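Search this guide Go

Milora dining set: set-up and use guide
Section 4. Laying and clearing the table

289 shares 100 comments

This section covers the everyday use of the Milora table after it has been assembled and levelled (see Section 3). Read it through once before you put anything on the table. The instructions are the same for the Avside and Greenwood sizes unless a note says otherwise.

4.1 Before first use

1. Peel the protective film from the table top. Start at a corner and pull slowly, keeping the film low to the surface.
2. Wipe the top with a soft cloth and warm water with a drop of washing-up liquid in it. Go over it again with clean water.
3. Dry with a second cloth. Do not leave the top to dry by itself, as hard water will mark it.
4. Wait one hour before laying the table.

Note: A faint smell is normal when the film comes off. Open a window. It will go within a day or two.

4.2 Laying the table

1. Set out the plates first. Place them down flat and lift them to move them. Do not slide them, especially if the foot of the plate is unglazed.
2. Leave a hand's width between the rim of each plate and the edge of the table.
3. Put sauces and condiments in the middle, where everyone can reach them. Tall bottles should stand on a flat part of the table and not on the join between leaves.
4. Wipe the base of any sauce bottle before you put it down. Ketchup and brown sauce dry to a ring which is hard to shift the next day.
5. Put fruit and other small round things in a bowl if children are at the table.
6. Add glasses last.

Plates and a ketchup bottle can be any make or colour.

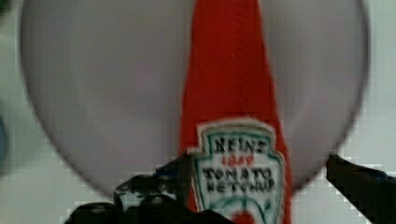
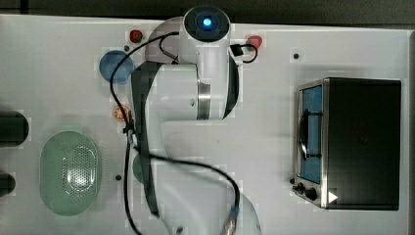

CAUTION: Do not put pans, oven dishes or plates straight from the oven on the table top. Use a trivet or a folded tea towel. Heat marks are not covered by the guarantee.

CAUTION: Do not sit or stand on the table, or lean your full weight on an extended leaf.

4.3 Clearing the table

1. Take the glasses away first, then the bottles, then the plates.
2. Close the caps on all sauces before you carry them. Hold the bottle by the body and not by the cap.
3. Scrape the plates away from the table, over the bin or sink.
4. Pick up crumbs with a dry cloth before using a damp one. Crumbs dragged about under a wet cloth can leave fine scratches.
5. Wipe the whole top, including the edges and the underside of the lip.

4.4 Removing stains

Tomato sauce, curry, beetroot and red wine should be wiped up straight away. For a mark that has already dried:

1. Lay a warm, damp cloth over it for five minutes.
2. Wipe gently in one direction.
3. If some colour is left, mix bicarbonate of soda with a little water to make a paste. Leave this on for ten minutes and rinse off.
4. Repeat once if needed. If the mark is still there, stop and contact the Atia service desk.

Do not use bleach, scouring powder, wire wool or the green side of a washing-up sponge.

Note: Test the paste under the lip of the table first. It may dull the finish slightly on tops made before June.

4.5 Spare parts

Replacement foot pads are part 3605. They are sold in packs of four and push into the existing holes without tools. The leaf catch is part 1900 and should be fitted with the table upside down on a blanket, by two people.

Keep this guide with your receipt.

Section revised by Kenneth Dumlao, December 13, 2019

Section 5. Moving and storing the table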